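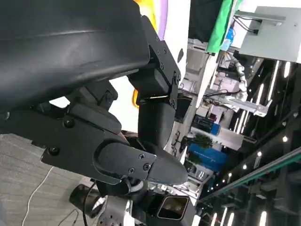 Reading time: 4 minutes

2024-01-07
Prepared by Reginald Zamora. Reviewed by Ramil Mercado.

6. Gripper and wrist camera

6.1 Scope

This section covers the fitting of the Komley gripper and wrist camera to an assembled Galang arm, the routing of the cables, and the first powered check. It applies to arms built at home and to arms built at the Hamus shared workshop. The arm must have been assembled and homed in accordance with Section 5.

Members using the Hamus bench supplies shall also observe the bench rules in Appendix B. Where the rules and this manual differ, the bench rules apply.

6.2 Before starting

The gripper kit contains the gripper body, two fingers, the side plates, one link set and a bag of black screws. Check the contents against the packing slip. Replacement screws may be drawn from the Hamus stores, but must be of the same length. A longer screw will reach the linkage and cause it to bind.

The following are also required: a 2 mm and a 2.5 mm hex driver, medium-strength threadlocker, reusable cable ties, and a soft cloth to protect the fingertips.

CAUTION: Disconnect the power supply at the wall before proceeding. The emergency stop removes power from the motors only. The controller remains live.

6.3 Attaching the gripper body

1. Move the arm by hand until the wrist flange is at a comfortable working height. Support the forearm with a block or a folded towel.

2. Clean the mating faces with a dry cloth.

3. Offer the gripper body up to the flange and turn it until the locating pin seats. The body should sit flush without force.

4. Apply a small amount of threadlocker to each mounting screw. Start all of the screws by hand, then tighten them in a diagonal pattern.

5. Fit the side plates. The large round screw heads must face outward.

NOTE: Kits supplied before October have no locating pin. Align the scribed line on the body with the mark on the flange, and check the alignment again after tightening.

6.4 Fitting the fingers

1. Connect each link to its bracket and confirm that it swings freely. A stiff link is to be removed and refitted before any further work is done.

2. Place the finger on the end of the link with the tapered portion pointing away from the wrist.

3. Secure the finger plate with the three small screws clustered near its base. The view at the head of this section shows them in position on the flat of the plate, with the blunt, wedge-shaped tip beyond.

4. Open and close the fingers by hand over the full travel of 78 mm. The tips should meet evenly along their edges.

If the tips meet at one corner only, loosen the finger screws by a quarter turn, close the fingers gently on a flat piece of card, and retighten. Do not file the tips.

6.5 Routing the cables

Poor cable routing accounts for most of the faults reported to the workshop. Builders are asked to take particular care with this step.

1. Lead the gripper cable back along the forearm and past the joint housings in an easy curve.

2. Leave 100 mm of slack at the wrist. Less than this will pull on the connector when the wrist is turned to its limit.

3. Fix the cable with reusable ties. Do not tie it across a joint.

4. Rotate each joint by hand from stop to stop and watch the cable throughout. It must not catch on a screw head or enter the gap between the finger and the side plate.

5. Keep any cable lying on the floor clear of the operator's position and of the route to the power switch.

NOTE: The camera cable is thinner than the gripper cable and is easily crushed. It should be tied last and removed first.

6.6 First powered check

CAUTION: Keep hands, hair and loose clothing clear of the arm. At Hamus, a second member must be present and within reach of the emergency stop.

1. Restore power and start the Skimier control program.

2. Open the camera window. Part of the gripper should appear in the picture, including one finger as far as its tip. If the finger cannot be seen, the camera bracket has been fitted backward and must be removed and turned.

3. Select Gripper, then Slow Test. The fingers will open, pause and close 19 times.

4. Listen for clicking or scraping. Stop the test at once if either is heard and repeat the checks in 6.4.

5. Move the wrist slowly through its range while watching the camera window. The finger should keep the same place in the picture. Any shift relative to the camera indicates a loose bracket.

6. Switch off, disconnect the supply and check every screw by hand.

6.7 Maintenance

Inspect the links and finger screws monthly when the arm is in regular use. The links are to be replaced after over 2000 test cycles, or sooner if sideways play can be felt at the tip. Record the work on the card kept with the arm, giving the date and the name of the member.

Worn links should be placed in the marked tray at the stores counter. They are not to be returned to the parts drawers.

Proceed to Section 7, Camera calibration.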